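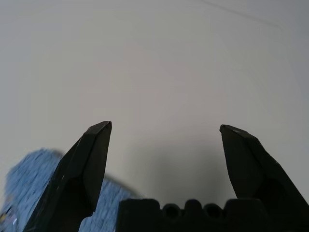 Two black fingers, pale surface

We use cookies to remember your settings. Accept / Manage

Running an unofficial costume contest, any tips?
Posted in November by Hui-mei Tai

Hello all! I've rather rashly offered to run a fancy dress contest for our street in Trultville (nobody in charge has said yes or no, so I'm calling it unofficial) and I've got 50 people interested already, which is lovely but a bit frightening. How do you judge it fairly when half the entries are shop-bought and the other half have been sewing since summer? And do I need proper prizes, or will a bag of sweets do?

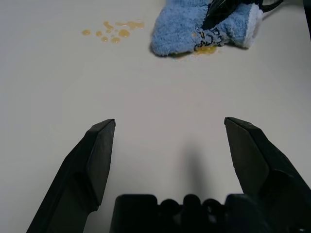 Kashindye
Split it into 2 groups, home-made and bought, and let everybody vote on slips of paper. We did ours that way last year and there was hardly any grumbling, apart from one very cross pirate! Sweets are fine for the little ones, but I'd find something a bit nicer for the grown-ups, even if it's only a silly rosette. Oh, and set a closing time for entries and stick to it, or you'll still be adding names at bedtime.
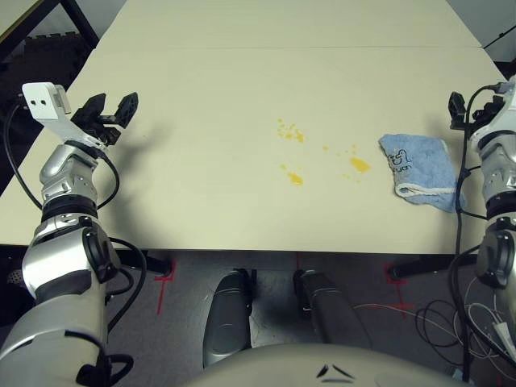 Ulon
just do sweets, they only want their picture taken anyway. ours got to 100 entries and we never had judges

Sign up for our newsletter and never miss a new topic.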